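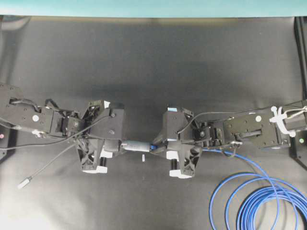 Dilek Ertürk reckons I was far too kind to our back line last time out, and she has written in to tell me so. Her view is that a side which lets in two soft goals from corners doesn't deserve the word "unlucky" anywhere near it, and that if I'd been sat behind the goal instead of up by the tea hut I would have seen the marking for what it was. Fair enough, Dilek! I've watched the second one again on the club stream and you're right, their centre half had time to choose which side of his head to use.

So, on to Skikari away. They've lost their last two and their keeper is out with a bad shoulder, and I know plenty of you are already pencilling in the three points. I'm not so sure. We went there last season when they were bottom of the table and came home with a 1-0 defeat and a very long coach journey to think about it. It's a tight little ground, the pitch slopes down towards the car park end, and if they win the toss they'll kick down it in the second half every time.

The good news is that Doğukan Aksoy is back in full training. He did the whole session with the first team, shooting drills and all, and the manager says he'll travel. Whether he starts is another matter. I'd have him on the bench and bring him on for the last 30 minutes when legs are going, but then I said the same thing about Cengiz Kurtuluş in the cup and he scored before half-time, so take my team selection with a pinch of salt.

Cengiz himself looks like keeping his place on the left. I thought he was our best player in the first half against Aydoğan (the cross for the opener was a beauty) and he faded a bit once they doubled up on him. He needs somebody overlapping. Yiğit Duman can do that job, but he's one booking away from a ban and you could see him pulling out of tackles he would normally win.

A word on the midfield too. We keep giving the ball away ten yards inside our own half, always trying the same pass through the middle - and Skikari, for all their troubles, do press hard early on. I'd happily settle for a few ugly long ones until things calm down.

Away tickets: we've been given 600, all standing, and they're on sale from the club office until they run out. Coaches leave from the Flostent end of the main car park, same as usual. Please don't park on the grass verge, it's a bog at the moment.

Hülya Tuncer is running the score predictor again and wants your entries before kick-off. I've gone for 2-1 to us, Aksoy with the winner off the bench. Dilek has gone for 3-3.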